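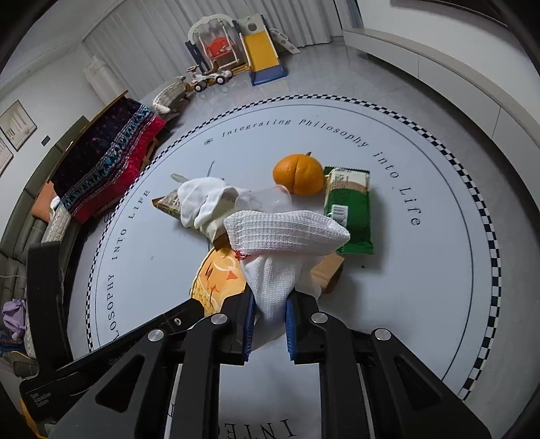

Why not just swap the pads when they fall off, the shop at Serkinitz wanted to know, and save everyone a checklist. Fair question. We ran it that way for a whole winter. I'll come to February.

Slide 2. What the hand gripper is, for our purposes: two fingers, two blue pads, black plates, bolts. Cloth is the hard customer. Hard parts forgive a worn pad. A knitted rag slides out and makes you look silly.

Slide 3. Pads. We change them at 3,000 grips, worn or not. Wipe both faces at the start of the shift, dry cloth, no solvent. Sornik tried solvent. Ask them about the glue. (Pause. Somebody from Sornik will groan.)

Slide 4. Replace in pairs. Always. One new pad and one old pad is a gripper with an opinion — it pulls to one side and you spend the afternoon blaming the software.

Slide 5. Bolts. Check them every 400 grips, by hand, with the short key. The long key is how we stripped the ones at Mangubat.

Slide 6. February. A finger worked loose over 5 shifts and the logs looked lovely throughout. We threw out all 18 recordings. Show the log, let them admire it, then show the loose finger.

Slide 7. The test after any repair: pick up a limp cloth, hold, put it down, repeat on the other corner. If it creeps, reseat the pads and start again.

Planex will ask about cost. Pads are cheap. Go to questions before they ask about the keys.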